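Avanwood Open Textbooks > Practical Skills in Wound Care > Part Two > Chapter 3

Contents | Previous chapter | Next chapter | Glossary | Index

Chapter 3
Closing a simple wound: working on the practice pad

Valquíria Cordeiro

Most people who learn to stitch a wound remember their first patient. Few remember their first pad, although they will have spent far more hours with it. This chapter is about those hours. It covers the choice and care of a practice pad, the way a cut should be looked at before a needle goes near it, and the first stitch you will be asked to learn, the simple interrupted stitch. Knots are dealt with in Chapter 4 and should not be rushed into here.

You should have read Chapter 2 and be able to name the parts of the needle driver, load a curved needle and hold toothed forceps without looking at your hand. If you can't do these things yet, go back. Students on the evening course at Dustthorpe are asked to show all of them before they are given a pad.

By the end of the chapter you should be able to:

- describe the length, depth and direction of a cut in plain words
- judge where the first stitch should go
- pass a needle through both edges at the same depth
- tell when a pad is worn out

3.1 Why a pad

Skin is hard to copy. It stretches more in one direction than another, it is tough on top and soft beneath, and its edges roll inwards if they are handled badly. Older courses used foam, fruit peel or pigs' trotters. Trotters are still the closest thing to the real tissue, but they have to be kept cold, they smell, and they must be thrown away the same day. A synthetic pad can sit in a drawer between sessions and be used many times.

Pads differ a good deal. The cheapest are a single block, and stitches pull straight through them. Better ones have a layer for the skin and a softer one for the fat, often with a mesh between the two to stop tearing. The exercises in this book were tried on the Trandadeck pad and on the thinner Kun pad, and either will do. Whichever you buy, keep it flat and out of sunlight, and wipe it clean before it is put away.

3.2 Looking at the cut

Before you stitch, look. Beginners tend to load the needle first and think about the wound second - a habit that is slow to break. Start at one end of the cut and follow it to the other. Note whether the edges are straight or ragged, whether they meet on their own, and where they stand furthest apart.
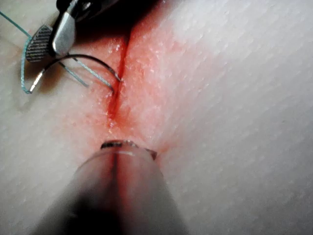 A straight cut seldom gapes evenly along its whole length. The part that stands open is under the most pull, and it needs the most care when stitches are being spaced. On this white pad the slit gapes slightly in its upper part and then narrows to a fine point at the lower end. The red staining is deepest right at the edges and fades to pink further out, so the colour can mislead you as to how large the wound is. Judge the cut by its edges and leave the stain out of it.

Once you have looked, bring the edges together lightly with the forceps and let them go again. They should meet without force. If they don't, read section 3.5 before going on.

3.3 The angle of the needle

The needle should enter the skin at 90 degrees. A shallow entry catches only the surface, and the edges then turn in when the thread is tightened. Turn your wrist and let the curve of the needle do the work. Come up in the middle of the wound, take hold of the needle again, and pass it through the second edge at the same depth as the first.

Exercise 3.1 asks for 18 stitches in a row, left untied. Draw each thread out when you have checked it.

Contact the editors | Copyright Avanwood Open Textbooks | Back to top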